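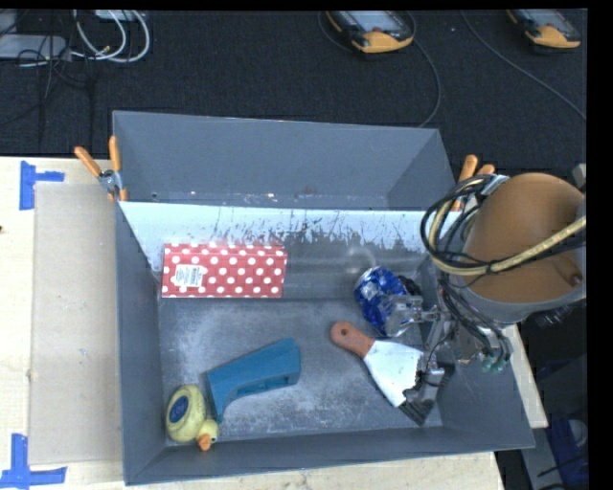

Speaker notes: Mixed Goods and the Shared Bin
Morag Cruickshank, Stock Handling, Pollock site

Slide 1. Good afternoon, and thank you to our colleagues from Unholm for hosting. This session covers how small, unrelated items are stored together before sorting. Allow 2 minutes for introductions.

Slide 2. The Pollock site holds around 4,000 small items. A typical shared bin might contain a boxed article, a putty knife and a rubber duck. Such items differ in shape and in how they come to rest — a box may lean against a divider, while a tool lies flat on the floor of the bin.

Slide 3. Divided bins. Staff are asked to leave the rear compartment clear until the front has been checked. Scuffs on the divider are normal wear and need not be reported. Cracks must be.

Slide 4. Labels. Place boxed goods with the label facing outward. Refer to page 26 of the handbook.

(Pause for questions from the Zimanmont team.)

Slide 5. The revised bin checklist takes effect in March. Printed copies are at the back of the room.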